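Two grippers, one drawer knob

Dec 17, 2025

I have been putting off this comparison since October. We have two parallel grippers modeled in the simulator and I needed to pick one for the drawer and cabinet tasks. One is the Görtz model with the short, wide pads. The other is the Zulen model with thin plate fingers. Both go on the same simulated arm and run from the same controller, so the only thing I changed between runs was the gripper file and the grasp offset that goes with it.

The task is simple. The arm starts from a home pose, moves to a knob, closes on it and pulls. A run counts as good if the drawer opens far enough and the knob is still between the fingers at the end. I did 30 runs by hand first to get the offsets right, then let the script do the rest overnight. It finished 459 runs before the disk filled up with camera images, which was my own fault. I had left the wrist camera saving every step at full size.

Of those, 184 were with the Görtz gripper and the rest were with the Zulen. I wanted an even split but the script goes through the configs in order and I did not shuffle them. Romain Aubert pointed this out the next morning. It is fixed now.

The wide pads are forgiving when the arm comes in off center. They touch the knob somewhere and it gets pulled into place as they close. The trouble is clearance. On the cabinets where the knob is close to the end of the drawer front, or close to the next panel, the pads hit something before they are around the knob. The controller then sees a contact force, slows down and times out. Most of the failed Görtz runs I looked at went this way.

The thin fingers get into tight spots without much trouble. They need a better approach angle, though. If the wrist is rotated too far, one finger lands on the front of the knob and pushes. I lowered the closing speed and that helped some. I also moved the grasp point a little closer to the fingertips, and that helped more.

A word about the knob meshes. They are low-poly, and the contact shape is simpler than what gets drawn, so the fingers can look like they are touching when the physics says there is still a gap. It works the other way too. Vlastimil Tóth spent a day with me on a sliding problem that came down to the friction value on one knob. If your grasp looks fine and the drawer does not move, check that first.

For the camera I stayed with the close view from near the gripper. I tried the shoulder view as well, but the arm hides the knob at the point where I most want to see it. The close view loses the rest of the cabinet, so I keep the joint log open next to it.

I am going with the Zulen fingers for now. Didier Mallet wants the same test on bar handles, where I expect the wide pads to do better, and I still have to try the Trarkon controller settings with both. I will post those numbers when the runs are done and I have cleared over half of that disk.
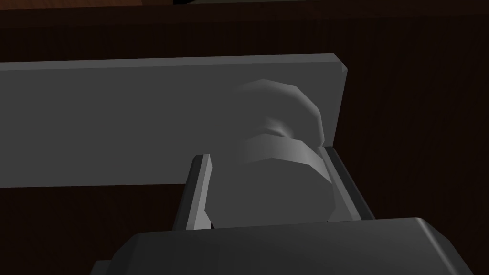
Gripper fingers on either side of the round knob, close view in the simulator.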